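Kulomdale Parents' Group - notes from Friday's meeting

Hello all, Ga-eun here. I said I'd write these up before bedtime and then bedtime took two hours, so apologies if my handwriting has beaten me in places.

Present: me (Ga-eun Jin), Osvaldo Miranda, Zoila Ospina, Walter Taipe and two new mums from the flats on Grajales Road, very welcome both. Apologies from Amparo Londoño, whose youngest has chickenpox.

Last meeting's notes
Agreed, except that Walter would like it known he offered to bring a kettle, not a cattle. Fair enough, I've fixed it.

Bedtimes and screens
This took up most of the evening! Zoila has been trying a "tablets in the kitchen by seven" rule with her two and the first week was dreadful, lots of door slamming. The second was better, mostly because she started leaving her own phone in there too. Osvaldo doesn't think a fixed time would work for them with his shifts, and he'd sooner agree it with the children day by day. I'm somewhere in the middle and told everyone so, at length (sorry). We didn't vote on anything, it isn't that sort of group, but a few of us are going to try the kitchen rule until the next meeting and report back.

Toddler mornings
The hall at Prisulach Street has put its charge up and we now pay £532 for the term. We have £700 in the account, so we can manage it, but there won't be much left for snacks and paint. Walter suggested asking families for a bit more each week. Zoila was worried it would put people off, and I agree with her. Left as it is until December.
Action: Osvaldo to ask the hall if we can pay in two halves.

Sleep talk
The health visitor can't do the evening we wanted. Amparo had sent a message offering to ask at the Bultel surgery instead.
Action: Amparo, once the spots have gone.
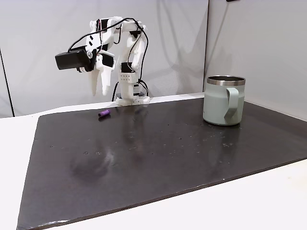
Holiday club for the over-eights came up next, and whether ours are old enough to be dropped off and left. Walter's eldest is desperate to go, his middle one would cling to the car door. We talked about starting with a half day and staying nearby. One of the new mums asked what they'd do all morning, and I said mine would be happy with anything like that white robotic arm on its dark board, two pointy fingers, black cables and all - he'd want to know what every bit did and I'd have to drag him home for lunch. Zoila's daughter would rather bake.
Action: me to find out about half days and what they charge.

Any other business
Outgrown wellies wanted, any size. Somebody's blue lunchbox is still on my worktop.

Next meeting is at Zoila's, half past seven, and children in pyjamas are fine if you can't get a sitter.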